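Support ticket: Treaty and Arms Transfer Archive, reader services
Subject: Search by signatory returns incomplete results
Status: Closed
Priority: Normal

Opened in December by the Onyshchenko reading room.

Readers working on post-war non-aggression treaties report that a search by signatory state stops at 2000 records. The Bokden collection of bilateral defence agreements holds 3000. The missing records can be opened by their reference number but do not appear in any list.

Attachments: 2

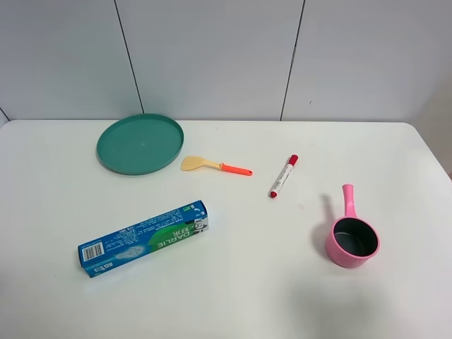
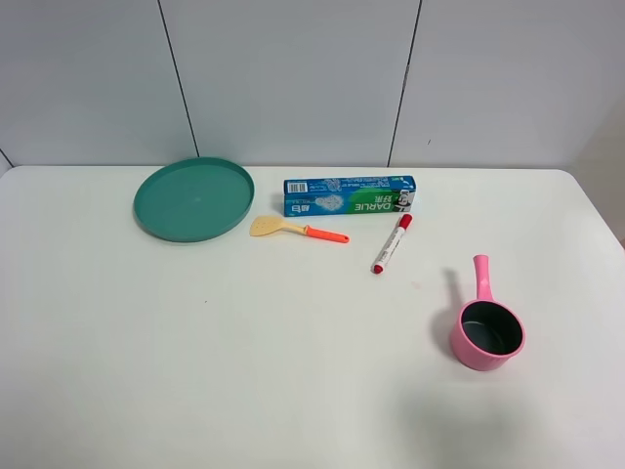 Reply from Wosow:
We have repeated the search and see the same limit. Please confirm whether the fault also affects searches by date of ratification. Our own staff rely on that route for the ceasefire and border protocols, and we would wish to know before the next set of documents is released to readers.

Update, 10.40:
Searches by date of ratification are complete. The fault is confined to the signatory field. It affects states which changed their name after signing, where the earlier and later names were held as separate entries.

Update, 14.15:
The Inport service was used to load the Bokden records in batches of 200. The last batches were accepted but were not added to the signatory index. No treaty text has been lost or altered. Readers should continue to cite the printed reference number and not the position of a record in a list.

Action taken:
The index was rebuilt overnight. Former and present names of states now lead to the same entry, with the name used at the time of signing shown first. Six agreements carry no named signatory on the title page and have been passed to the cataloguing desk for a decision.

Reply from Wosow:
The full list now appears at our end. We ask that the notice on the search page remain in place until the six agreements have been dealt with.

Resolution:
Notice retained as requested. Ticket closed. The six outstanding agreements will be followed under a separate ticket held by the cataloguing desk.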